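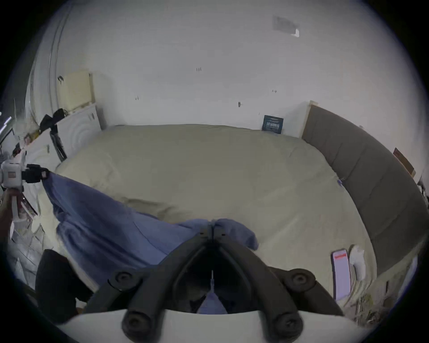
A reader wrote in under the previous guide that the convoy kept stalling at the Dokberg crossing even with the depot fully stocked, and asked whether the supply bug had come back. It has not. The stall is caused by the route priority setting, and the steps below correct it.

Setting up a supply line in Tuhiwai

Posted 4/27/21

This guide covers the second campaign map, from the capture of Nunthorpe to the assault on Dokberg. It applies to the current version of the game. Versions from before the December patch calculate wagon capacity differently, and the numbers given here will not match.

What you need first

Nunthorpe must be under your control, with its depot at level two or higher. You need 3579 grain in the faction stockpile. The game lets you start the route with less, but the first convoy then leaves partly loaded and the route is marked as unstable for the next 10 turns. An unstable route cannot be edited.

You also need one general who is not assigned to a field army. Any rank will do.

Step 1. Open the route

Select Nunthorpe and open the Logistics tab. Click New Route, then click Dokberg on the map. If the crossing is still held by the enemy, the line is drawn in gray and ends at the near bank. Accept it anyway. The line extends itself when the crossing changes hands.

Step 2. Set the load

Drag the load slider to 75 percent. At full load the wagons lose one movement point on hills, and the convoy then needs an extra turn to reach the river. Below 75 percent there is no further gain in speed.

Step 3. Change the priority

This is the setting behind the stall. New routes are created with priority set to Garrison. Under this setting, each convoy stops at the first friendly settlement whose garrison is under strength and waits there until the garrison is full. The crossing fort counts as a settlement. Its garrison loses men to attrition every turn, so it never fills, and the convoy does not move on.

Open the route, click the small wheel next to its name, and change Garrison to Field Army. Then click Apply. Closing the panel with the Escape key discards the change without a warning.

A convoy already on the road keeps the priority it left with. Select it and use Recall, or wait for the next one.

Step 4. Assign the escort

Attach the free general to the route and give him 40 light cavalry. Infantry works but reduces the convoy to walking speed. Enemy raiders check the size of the escort before they attack, and on Normal difficulty this escort is enough to keep them away. On Hard, double it.

Do not attach artillery. It uses the same wagon slots as grain.

Step 5. Check the result

End the turn and open the Logistics tab again. The route should be green, with an arrival estimate beside it. Yellow means the convoy is moving but the receiving army is out of range. Move the army closer to the road. Red means the road is cut, and hovering over the line shows where.

Known problems

The arrival estimate ignores weather. In winter, add one turn per river crossed.

If you rename the route, the priority goes back to Garrison. Rename first, then repeat step 3.

Autosaves made while a convoy is on a bridge sometimes load with the wagons missing. The grain is returned to the stockpile at Nunthorpe on the following turn, but the escort stays at the bridge and must be moved back by hand.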